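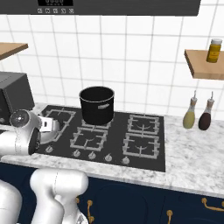

Home Products Features Buyer's Guide Subscribe Contact

When Kalliopi Stefanou began to plan the kitchen robot line for Dustari, a company that prepares meals for schools and offices, she made a mistake which is very common. She asked first for the price of the arm.

"The arm was the easy number," she told me. "I wrote it at the top of the page and I thought the page was almost finished." In January, her page had 71 lines. Mounting, spare fingers, safety inspection, training for the cooks and cleaning covers were all there, and each one needed a supplier and a date.

Her colleague Achilleas Stamatopoulos proposed to spend a part of the money on simulation before they ordered any hardware. The team built a kitchen with a gas cooktop, a stockpot and marble counters, and tried the arm in different mounting positions.
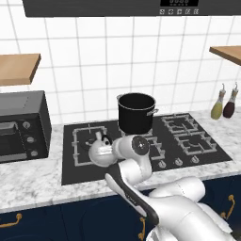 The reach over the burners decides a lot in the budget. If the base must stand on another side, the gas pipe or the cabinets may have to move too, and this work is paid by the customer. Dustari compared offers from Vidico and Osik, and asked both to write the installation as a separate line. The simulation license was 1,510 euros for 3 months. Each extra layout made by the outside engineer was 500 euros.

Stamatopoulos advises to keep money for the second year also. Fingers wear out, and a service visit is rarely included in the first offer. Dustari will sign for one arm only, and the decision for the second kitchen, in Tzanetos, will wait until the cooks have worked with it for a full season.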